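イベント設営・レンタル機材 掲示板
スレッド:折りたたみ椅子のレンタル、クロス付きか椅子カバー別か

投稿者:tarumi_setsuei
2018年2月18日

地域の企業さんの周年パーティーを手伝うことになりました。会場は貸しホールで、椅子が付いていません。着席166名です。
Miduditzに見積もりを頼んだところ、白い樹脂の折りたたみ椅子と、布張りのスタッキングチェアの2案が来ました。折りたたみのほうが単価は安いのですが、カバーを付けると差がほとんどなくなります。
カバー代を払ってでも折りたたみにする理由があるかどうか、経験のある方の意見が聞きたいです。搬入口は裏の1か所で、エレベーターはありません。ホールは2階です。

投稿者:kabuto49
2階で階段搬入なら折りたたみ一択だと思います。スタッキングチェアは重ねると重心が高くなって、踊り場で向きを変えるのに2人要ります。折りたたみなら片手に2脚ずつ持てます。
カバーは付けなくてもいいのでは。白の樹脂ならそのままで十分きれいです。

投稿者:レンタル歴だけ長い
カバーなしは会の性格によります。周年で来賓がいるなら、座面のすり傷が気になる人は気になります。
それと、カバー掛けの手間を見積もりに入れていますか。慣れた人でもけっこうかかります。設営込みの料金か、布だけ届くのかで話がまるで違います。

投稿者:tarumi_setsuei
確認しました。布だけです。掛けるのはこちらでやることになっています。当日の設営は3人の予定でした。

投稿者:レンタル歴だけ長い
3人で166脚を階段で上げて、並べて、カバーまで掛けるのはやめたほうがいいです。前日搬入ができるかどうかホールに聞いてください。

投稿者:nunoji
カバー側の話をします。
折りたたみ用のカバーは業者によって形が違います。背から座面まで一枚でかぶせる袋型と、伸びる生地で脚先に引っかける型があります。袋型は裾が床に着くので、通路が狭いと踏まれます。伸びる型は見た目がすっきりしますが、椅子の型番が違うと合いません。椅子とカバーを別々の会社で借りるのは避けてください。以前Roussel扱いのカバーをよその椅子に使おうとして、脚先が入らず、当日に全部外しました。 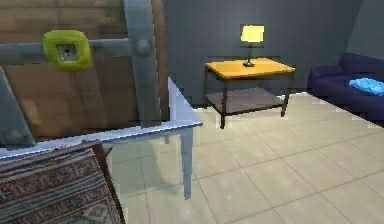 質問が出ていたので、まとめて書いておきます。
カバーにアイロンは必要ですか。
袋型の綿混なら必要です。伸びる型は張ればしわが消えるので、たいていそのまま使えます。

投稿者:kabuto49
綿混でアイロンが必要という話は、届き方によると思います。うちが使っているところはハンガー掛けで届くので、そのまま使っています。畳んで箱に詰めてくる業者だと確かに折り目が残ります。

投稿者:nunoji
ハンガー納品は送料が上がりませんか。この人数だと車の台数が変わることもあります。

投稿者:kabuto49
上がります。ただ、アイロンをかける人の時間も費用なので、比べて決めればいいと思います。

投稿者:shibafu_to_yuka
横から失礼します。スタッキングチェアを推す人がいないようなので書きます。
来賓の挨拶が続く会だと、着席時間が長くなります。樹脂の折りたたみは、長く座ると腰がつらいです。高齢の方が多いなら布張りのほうが文句が出ません。先月うちがやった会では、前方の席だけ布張り、後ろは折りたたみにしました。Vullcombeは混在の注文でも受けてくれました。
見た目の差は、前と後ろで通路を一本はさめばそれほど目立ちません。

投稿者:レンタル歴だけ長い
混在には反対です。後ろの席に回された人はよく見ています。社員と取引先で椅子が違うと、終わってから幹事に話が来ます。実際に来ました。
やるなら席の前後で分けるのはやめて、壁際の予備席だけ折りたたみにする程度がいいと思います。

投稿者:shibafu_to_yuka
うちの会では苦情はありませんでした。会社の雰囲気によるのでしょう。席札のない立食寄りの会だったので、その違いもあるかもしれません。

投稿者:tarumi_setsuei
参考になります。今回は席札ありで、テーブルは長机です。来賓は前の2列になります。
挨拶は長くなりそうです。

投稿者:nunoji
長机なら、椅子の幅も先に見てください。布張りは座面が広いので、長机1本に3脚入るかどうかが怪しいです。机の脚が内側に寄っている型だと、端の人の膝が当たります。机は会場の備品ですか。

投稿者:tarumi_setsuei
机は会場の備品です。幅は180センチと聞いています。脚の位置は見ていないので、下見のときに測ります。

投稿者:elden_user
Eldenの布張りを長机に3脚で使ったことがあります。入りますが、隣と肘が当たります。食事が出るならきついです。折りたたみは幅が狭いので余裕がありました。
あと、階段の幅も測っておいたほうがいいです。台車が使えないのは当然として、すれ違えないと上げ下げが一方通行になって、時間が倍かかります。

投稿者:kabuto49
予備は何脚見ていますか。当日に増えることがありますし、樹脂の椅子はたまに留め具の固いものが混じります。

投稿者:tarumi_setsuei
予備は入れていませんでした。追加します。
ホールに電話したら、前日の夕方から搬入してよいそうです。ただし追加の利用料がかかります。

投稿者:レンタル歴だけ長い
その利用料は払ったほうがいいです。人を増やすより安く済むはずです。
回収の時間も聞いてください。夜間回収は割増になる会社が多いです。翌朝までホールに置けるなら、そのほうが楽です。

投稿者:nunoji
カバーの返却条件も確認を。料理のしみは通常の洗い代に含まれるところが多いですが、ろうそくのろうと口紅は別料金のことがあります。返すときは畳まなくていいので、濡れたものだけ別の袋に分けてください。一緒にすると色移りします。

投稿者:tarumi_setsuei
ありがとうございます。折りたたみに伸びる型のカバー、全席同じ椅子、前日搬入という形で見積もりを取り直します。腰の件は、挨拶の時間を短くできないか主催側に相談してみます。

投稿者:shibafu_to_yuka
座布団だけ借りる手もありますよ。カバーの下に薄いものを入れると見た目も変わりません。

投稿者:nunoji
伸びる型の下に入れるとずれます。入れるなら、ひも付きにしてください。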